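Stuvside Celebrity Relationship Index, Print Edition

Format: 2 volumes, sewn binding
Entries: 1,213
Supplied with: name index and source list

Each entry gives the couple's names, the dates they were reported together and the published source. Rumours are marked R and kept apart from confirmed relationships.
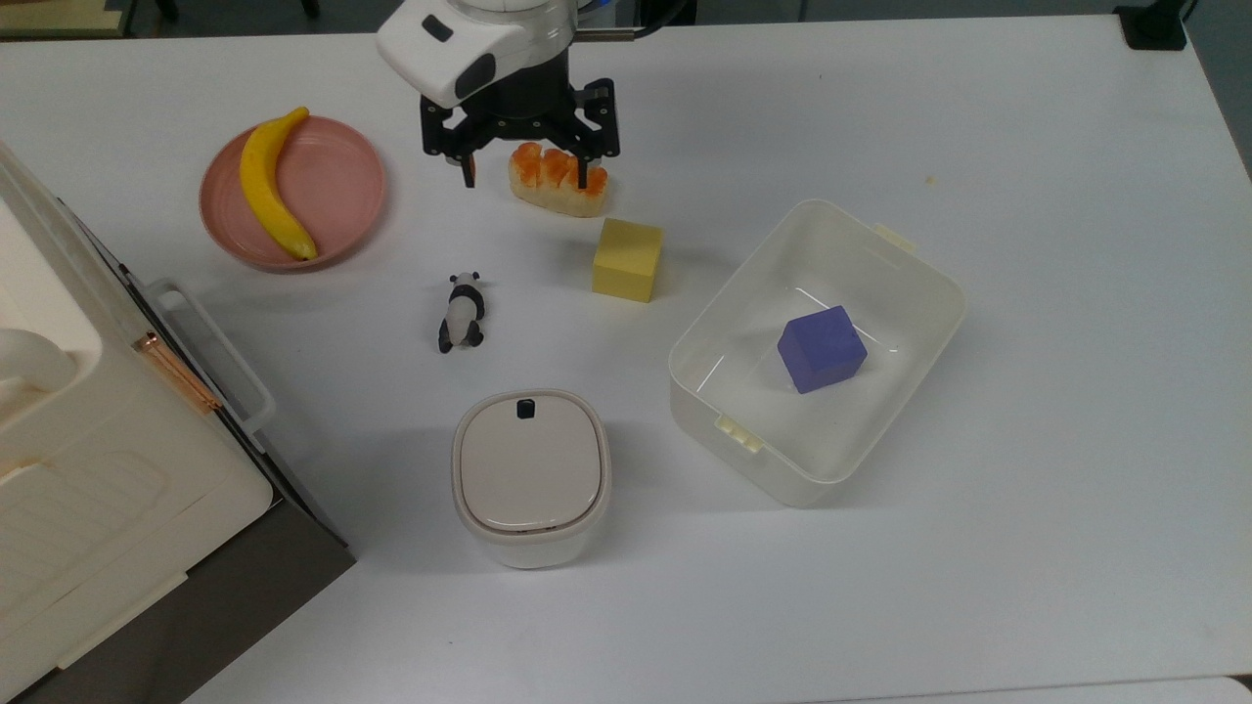
Cheng

Volume 2 covers television and music. It adds 207 entries to the previous edition, mostly daytime drama casts. Engagements are listed under both names.
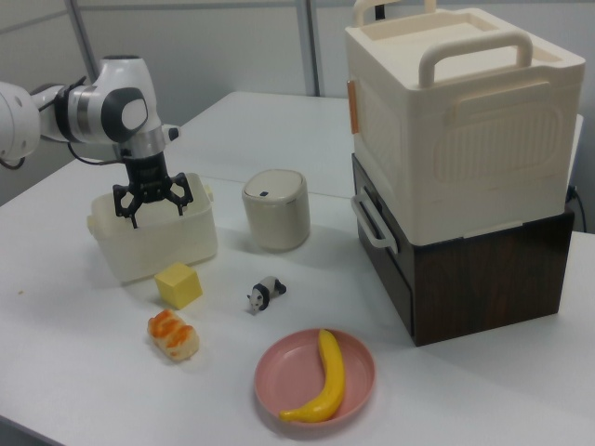 Marriages carry a cross-reference to the Wunetti register. Corrections are issued each December as a loose sheet. Orders go through Stosia.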